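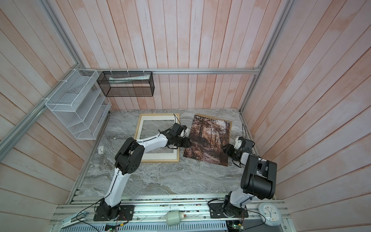 Slide 1. Light-wood frame with its white mat, on the marble-patterned top.

Speaker notes - Putting a picture in a frame, and looking at the back of it
Gemechu Lencho
2020-07-27

Start on slide 1 and leave it up while people sit down. Say hello. Say that the talk is for people who frame their own prints at home and have had one slip, buckle or fall off the wall. Ask for hands. Wait for them.

Say what's covered: the parts, the order they go in, the back, the hanger. Color choice and mat widths are in the second talk, so please hold those questions.

The parts. A plain frame is a stack. From the front: molding, glazing, mat, picture, backing. Say them slowly and then say them again. People mix up "mat" and "mount" and it doesn't matter today. The mat is the card with the window in it. Passepartout is the same thing, if someone learned it that way.

The mat does two jobs. It gives the picture some margin and it holds the picture off the glazing. A print pressed straight against glass can stick to it over the years, and then there isn't much I can do. Pass around the Guimarães print here (the one stuck in the corner). Ask people to hold it by the edges.

Next slide.

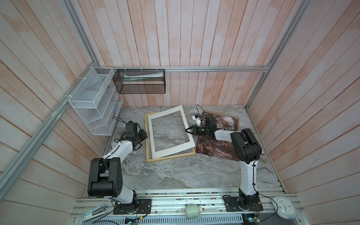 Lay everything out before you put anything together. Clear a flat surface bigger than the frame by a good margin on each side. Wipe it. Grit on the table ends up on the glazing, and the scratch will be right in the middle.

Order of work:
Frame face down.
Glazing in first, cleaned on the inside face.
Mat next, good side down.
Picture next, face down. Hinge it to the mat along the top edge only, with paper tape. Don't tape all the way around. Paper moves with the weather and needs room.
Backing last.

Before the backing is fixed, pick up the whole stack with both hands, turn it over and look. Check for hairs and dust. Check that the window shows what you want it to show. With a landscape or a woodland view it's easy to lose a strip of sky or path under the mat and not notice until it's on the wall.

If the mat sits crooked, don't push it from the front. Take the stack out and start again. It takes 4 minutes. I timed it.

Glass or acrylic - someone always asks. Glass is harder to scratch. Acrylic is lighter and doesn't shatter, but it pulls dust, so wipe it with a damp cloth and let it dry flat. For a child's room or a stairway I'd use acrylic. For anything else use what came with the frame.

Take questions on this part now, two or three at most. Then the back.

The back is where old frames go wrong. I kept a tally of what came over the counter at Pornine: 123 frames for repair since February, and I wrote down the fault on each ticket. Loose backing was the most common. Hanger trouble was second. Broken glass was a long way behind, 21 of them.

Hardboard is fine as a backing. It's stiff and cheap. The weak spots are the corners and the edges, where people pry it up with a screwdriver. Once a corner has gone, dust and small insects can get in behind the picture. Next slide for this. Give people time to look before talking. 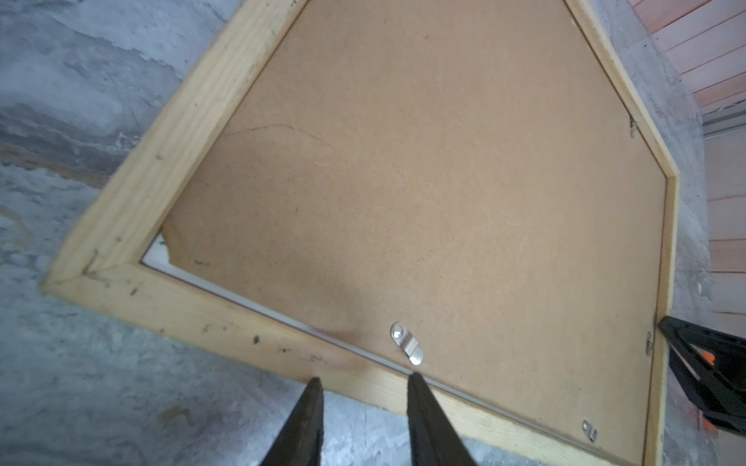

Slide 3. Back of a pine frame: torn hardboard at the lower left corner, metal hanging bracket near the bottom bar.

Point to the corner first. White shows through where the board is torn. I wouldn't patch a corner like this with tape. Cut a new panel using the old one as the pattern, and check the fit dry before fixing it.

Then the crease in the upper left area of the board. Run a thumb along a line like that on your own frame. If it gives, replace the board.

Then the gap along the bottom bar. A panel should reach into the recess on all four sides.

Then the hanger. Ask the room which way up a frame should go with the bracket where it is. Let them argue a little. Points to make:
Find the bracket before you decide top and bottom.
The screw has to be shorter than whatever it goes into.
On a heavy frame, put hangers on the side bars, a third of the way down, and run a cord.

Handouts are by the door - parts list on one side, order of work on the other. Grollik backing board and Grinance paper tape are what I use, and other makes will do the job. Spare offcuts are in the box, take some to practice on.

If there's time left, do the cord knot at the front table. If not, skip it and go to questions. Lights up first.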